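Search this site Search Go

Trumelholm Web Archive Move: Progress Report to the Macaraeg Fund
26 Dec 2024

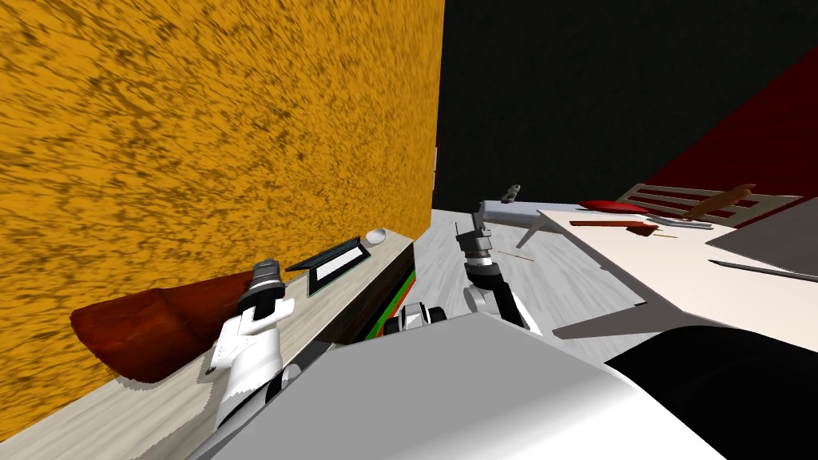

What has the grant paid for so far? It has paid for the new server, the domain renewals and most of Mpho Zwane's hours on the migration.

We're really pleased with how this is going! When we wrote to you in August, the old site still lived on one shared server at Gosow, and half of its pages loaded only when they felt like it. Since then Mpho has moved 2,000 pages to Cudier, fixed the internal links as she went, and set up redirects so that old bookmarks still land in the right place (the recipe section was a bear, with every title stored twice).

Charmaine Gumede has rewritten the contact forms. The old ones were sending messages to a mailbox that had been closed, so we now get mail from readers again, and plenty of it. She also turned on the spam filter, and after a bit of tuning it stopped eating newsletter sign-ups.

Still to do:
- move the last three subdomains, including the forum
- replace the comment plugin, which hasn't had an update in ages
- write the handover notes for Hilde Maes

The forum is the slow one. Its database uses an older character set, and accented names come out scrambled on the test copy. Mpho has a script that repairs most of them, and Petronella Mkhize is checking the rest by hand, eight threads at a sitting.

We are inside the budget and don't need to shift money between lines. We would like your okay to keep the Gosow account open until the forum is across, paid from the hosting line.

Mandla Van der Merwe
Project lead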